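Threads > Language and daily life > Saved posts

December
Posted by Athanasiadis

I promised some of you a thread on how I learned to write letters in English for my work. I am eight years into this and I still make mistakes, so please read it as notes from a student and take only what you need.

My first job here was at Brurnstead, in the office that answers customers on paper. Yes, paper. The company sells parts for old heating systems, and many of the customers prefer a letter to an email. I came with good grammar and very bad letters.

My first letter started like this: "Esteemed Sir, with the present I communicate to you the following." In my language this is polite and quite normal. My manager read it two times and asked me if the customer was in trouble with the law.

So the first lesson was about temperature. In my language, a formal letter is formal from the first word to the last. In English, at least in the American English of my office, the letter starts a little formal, becomes plain in the middle, and is almost friendly at the end. It took me one full year to hear this.

The second lesson was "please." I used it in every sentence, to be safe. "Please find attached. Please note. Please send the form. Please be informed." A colleague took a pencil and crossed out all of them except one. The letter was more polite after this, and I still cannot fully explain why.

Third lesson: "kindly." I loved this word. It sounds so soft. Then I learned that for many American readers it sounds annoyed, like a teacher who is asking for the last time. I have not used it since. I miss it a little.

I started to keep a notebook. Each time a letter came back with a correction, I copied my sentence on the left page and the corrected sentence on the right page. I did not write rules, just the two sentences. The notebook has 2,466 pairs now. I know the number because I numbered them from the first day, which is maybe my real hobby. 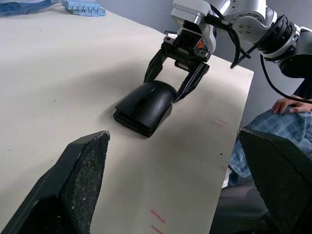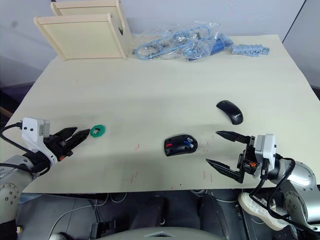
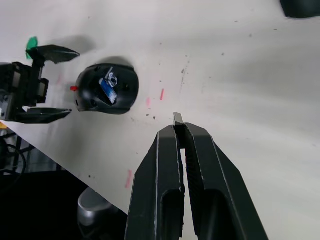
Pair number 81 is the one I show to every new person who comes to the office from another country. On the left page: "We are waiting for your answer." On the right page: "We look forward to hearing from you." The left one is correct, and it means what I wanted to say, but a customer reads it and feels someone standing at the door. I think of it as the distance between the words and the reader. A sentence can hold the reader tightly or leave some room. My early letters left no room.

Some other pairs, because people always ask for more.

Left: "You did not send us the form." Right: "We have not received the form yet." The second one blames the mail. Everybody is happy to blame the mail.

Left: "It is impossible." Right: "Unfortunately, we are not able to do this." Longer, and it says the same thing. I was against it for a long time. In my language short is clear and clear is respectful. I have changed my opinion, but slowly.

Left: "As I already told you in my last letter." Right: "As I mentioned in my last letter." Only one small word is gone, and "told" became "mentioned." The anger left with them.

Left: "I have a doubt about your order." Right: "I have a question about your order." This one is not about manners, it is a plain mistake. A doubt is when you do not believe somebody. I wrote it to customers for months!

A few of you asked about the ending. I use "Sincerely" for people I do not know and "Best regards" for people who have written to me before. I have seen "Warmly," and I am not ready for it.

About templates. When I moved to Flalico they gave me a folder of ready letters, and I was told to change only the name and the date. These letters were fine. But I noticed that customers answered the template letters with one line, and they answered my own imperfect letters with a story about their house, their winter, their cat. I prefer the second kind of mail, even if it takes me longer.

About software. I use Clorix to check my spelling and my commas, and it is very good for this. I do not let it rewrite my sentences. It makes them smooth, and then I cannot find myself in them. This is my taste only. If your boss wants smooth, give your boss smooth.

About reading aloud. I do it with every letter longer than a page, in a small voice, in the kitchen of the office. If I need to breathe in the middle of a sentence, I put a period there. My language loves a sentence that goes on for half a page with the verb waiting at the end like a gift. In English the reader wants the gift immediately.

Someone asked how many words you need for this kind of work. I once tried to make a list, and I stopped at 1,000. I think it is enough for almost any letter about a pipe or a payment. For a letter of condolence it is also enough, but those are the letters where I ask a native speaker to read before I send.

The condolence letter deserves its own thread. We sometimes get news that a customer of many years has died, and the family writes to close the account. The first time, I translated directly the phrase we use at home. It speaks about the earth being light. The family wrote back and asked what it meant, and I explained it to them, and they said they liked it. So I keep it - but now I write the plain English sentence first, and this one second.

Next time I will write about the telephone, where I am much worse. I still say "I hear you" when somebody calls, as we do at home, and there is always a small silence after it.

If you have pairs of your own, left page and right page, send them to me. I will copy them by hand and give them a number.

Recent from this author
- Why I stopped saying "kindly"
- Dates: the month first, and how I missed a dentist
- Small words after verbs, part two
- A letter to my landlord, with corrections
- What "quite good" means in two countries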